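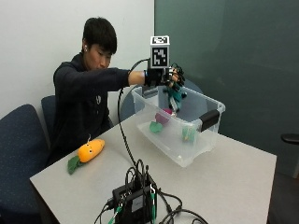

What do we need to know before we pay for the Clendov glove kit?

Mainly if the finger data stays good during a full working session, and how much time we lose on calibration. The price is 2,124 for the glove with cable and electronics box, or 2,569 with the marker cube and one year of support from Peltolano.

Friday, notebook for the glove review

Started at 9:40. Task is the same as for the Flestura glove: pick soft toys, put in the clear box. I kept the plush carrot in the set because it is wide and makes the fingers open a lot.

Calibration took 15 minutes the first time. The manual says to hold the hand flat and then make a fist, but it does not say for how long. I wrote to Evangelista (the reseller) about this, no answer yet.

We recorded 45 picks before lunch. The thumb signal drifts slowly – after a new calibration it is fine again. Index and middle finger look clean in the plots. Wrist pose from the cube is lost when the palm turns up too far, so please keep the back of the hand to the camera.

The cable is my main complaint. It pulls a little at the wrist when the arm is stretched. Try to tape it to the sleeve next time.

Open points:
Ask if a longer cable exists, and the price.
Check spare glove sizes – we have only medium.
Repeat the thumb test with the Flestura software version from November.

Trial kit goes back in two weeks. Log files are in the shared folder, under clendov_trial.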